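News > Press Releases > Workplace Programs

About | Offices | Newsroom | Contact

WENDEN TO OPEN SHARED OFFICE FLOOR IN KARNARI BUILDING

1999-09-08

Wenden announced today that it will open a shared office floor in the Karnari Building, offering 28 furnished desks to small firms on monthly terms. Leases may be signed for as few as 90 days.

The floor includes nine private rooms and a common kitchen. Telephone service and mail handling are covered by the monthly fee. Tenants of the Janeo Street office, which closed in May, will have first choice of desks.

"Small firms have asked us for shorter terms and plain pricing," said Macario Zamudio, director of properties at Wenden. "The new floor gives them both."

Applications have been received from 17 firms to date. Remaining desks will be assigned in order of application.

Shares: 9 | Comments: 1

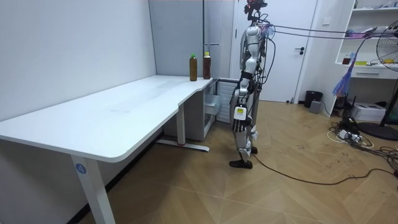
Jamila Sultana asks whether the 90-day lease can be renewed at the same rate, and whether the mail service will take parcels on Saturdays as Janeo Street did.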